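Glove Station Setup and Care, Sondasside Workshop

We keep two glove stations at the Sondasside site, both built on the same Jetum base kit. An operator wears the gloves, does a small tabletop job by hand, and the hand motion is recorded for the Mostyn arm. This page covers how a station is laid out and what gets checked between runs. The pages on the arm itself are kept separately.

The table is cleared and wiped first. After that the objects go out, the straps are tightened, and the operator holds both hands flat for the zero reading.

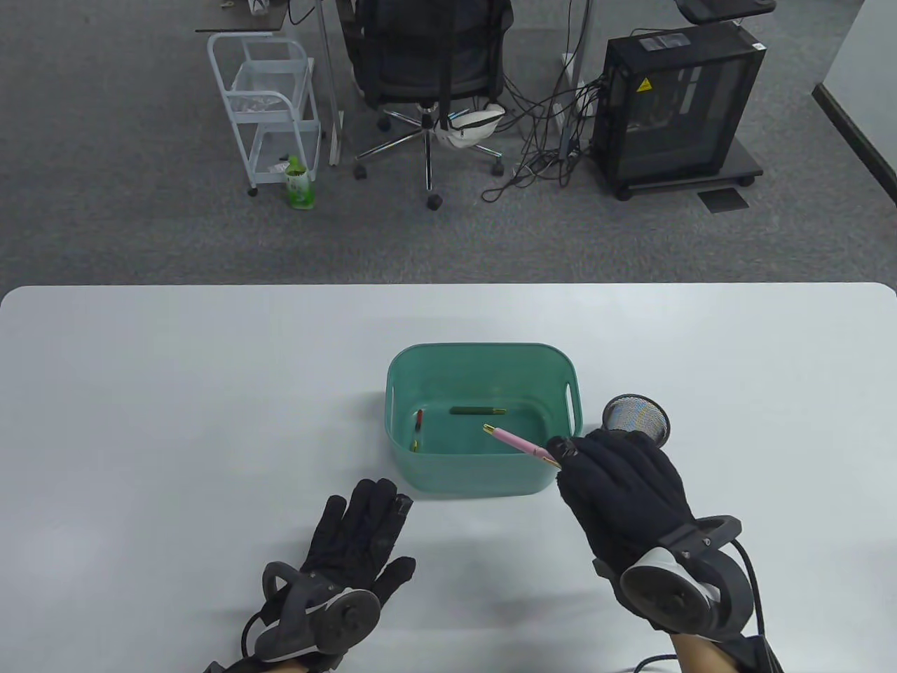 Pen task. Right hand holding the pink pen over the bin, left hand palm down on the table. Each glove has a tracking controller strapped to its back.

Straps stretch. We replaced the first set in January after the right controller started to drift during long runs, and they now get a pull test every 533 runs. If a controller can be turned on the back of the hand with one finger, the strap is changed before anything else is adjusted.

Cables are checked at the connector end and again at the wrist. Leave enough slack for the operator to reach the far side of the table. A cable that tugs will show up as a jump in the wrist data.

Gloves are washed by hand and dried flat, with the controllers off. Keep 6 pairs per station.

Run count at last service: 2,023.

Litell Automation, Sondasside | Contact the workshop | © Litell, November 2021 | Back to top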